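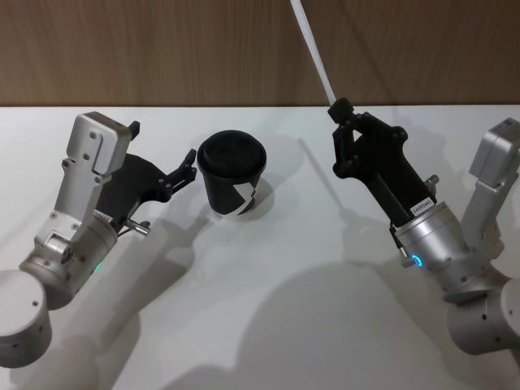

Straw hole in domed lids for iced coffee: which cups and straws fit together?

Posted in Food Service & Small Cafes

I run a four-table coffee counter attached to a garden store, and in January we switched from clear cold cups to black disposable cups with a black domed lid, the kind with a white zigzag printed near the bottom. They look good on a white counter and customers like them. We ordered 2,000 cups and the same number of lids from Ngubane, and I still have most of them.

The trouble is straws. We had a box of 700 long thin white straws left over from the old cups and I assumed they would do. On the new cups they go through the lid opening fine, but they lean over to one side, and when someone picks up the cup the straw swings around and the top end pokes them in the face. Some people bend the straw to shorten it and then it splits. If the staff pushes the straw in before handing the drink over, it sometimes catches on the inside of the dome and buckles, and then we throw it out and start again.

What I want to know:

Is there a standard length for a straw in a domed lid, or do I measure my own cups?

Should the straw be put in before the lid goes on, or through the lid afterward?

Is it better to hand the straw over separately and let the customer do it?

We do iced coffee, iced tea and a blended drink on weekends. The cup holds a medium drink. I would rather not buy new lids, but I can buy new straws.

Posted by gardencounter
318 views

ullano_beans

There is no one standard. Straw sellers list a length and a width, and cup sellers list a height, and you have to put the two together yourself. The way to do it takes a minute.

Take an empty cup and put the lid on properly, all the way around until it clicks. Put a straw in and let it rest in the bottom corner on the opposite side from where it comes out of the lid. Make a pencil mark on the straw where it leaves the lid. Take it out and measure from the bottom end to the mark. Add two inches for drinking. That is your length. If you are between two sizes, go for the longer one when you serve a lot of ice, and the shorter one when you don't.

Measure along the slant, not straight up and down. A straw almost never stands straight in a cup, and people who measure the outside of the cup with a ruler end up with straws that slide down inside the dome and have to be fished out.

Also check the width. A thin straw in a wide opening will lean whatever its length is. If the opening in your dome is meant for a wide straw, a thin one has nothing to hold it. For iced coffee and tea you can go up one width without anybody complaining, and for the blended drink you need a wide one anyway. I would get one width that does all three and stop keeping two boxes under the counter.

On your second point, through the lid, afterward. If you put the straw in first you have to thread the lid down over it, and you will knock it against the rim and spill. Where I work (Ullano, we do mostly takeout) the order is:

Ice, drink, wipe the rim.
Lid on, press around the edge with the flat of your fingers.
One hand around the cup, low down.
Straw in with the other hand, held near its lower end, and pushed straight down until it clears the lid.
Let go, move your grip up, and push the rest of the way.

Holding it near the lower end matters. If you hold a long straw by the top and push, all the bend happens in the middle and it folds. Hold it low and you are steering the part that has to go in the hole. It feels awkward because the long end is sticking up past your hand, but you get used to it in a shift.

One more thing about cups on a smooth white counter. They slide when the bottom is damp. Put a folded cloth or a thin rubber mat where you do your lids and straws. We lost more drinks to sliding than to anything else until we got a mat.

pourover_pat_ohio

Just give them the straw on the side. Half my customers don't want one. Dome lids are fine to drink from if the opening is big enough.

flotari_cart

I'll go against the first reply on one thing. I run a drinks cart under the name Flotari and I tried using the same wide straw for everything. People drank their iced coffee in four gulps, were left with a cup of ice, and a few of them told me the drinks had gotten smaller. They hadn't. I went back to a thinner straw for coffee and tea and kept the wide ones for anything blended. Yes, it is two boxes. I keep them at opposite ends of the cart so they don't get mixed.

What fixed the leaning for me was the lid. Some domes have a round open hole and some have a cross cut, where the plastic is slit and the flaps press on the straw. The cross cut holds a thin straw pretty well. You say you don't want new lids, and with that many on the shelf I understand, but see which kind you have before you order anything. If it is the round hole, ask whoever sold you the cups if they make a cross cut in the same rim size. The rim size is usually molded into the lid somewhere in small type – turn it over and look along the underside.

Don't assume lids from another brand will fit because the number matches. I bought a sleeve from Firnik in what was supposed to be the same size and they went on but never clicked. They held when the cup was standing still and came off when it was tipped. Ask for samples. Most sellers will mail you a few, and you should test them with a full cup over the sink, on its side, for as long as it takes to count to 11.

For the straws you already have, measure them the way the first reply says. If they come out too long, you can trim a handful with sharp scissors and see how you like the shorter length before you spend money. Cut straight across and don't squeeze. I would not serve the cut ones, the edge is rough on the lip, but they will tell you what size to order.

As for paper or plastic, that depends on where you are and what your customers ask for. Paper gets soft in the blended drinks if they sit. I'd work out the length first.

gardencounter

Thank you, this is useful. I checked the lids and they are the round hole. Measured on the slant with a pencil mark and our old straws are well over two inches too long, so that explains the poking. I've asked Ngubane about a cross cut lid in the same rim and for a few shorter straws in both widths. The mat is going down on Tuesday when the delivery comes. In the meantime we are handing straws over separately and asking people if they want one.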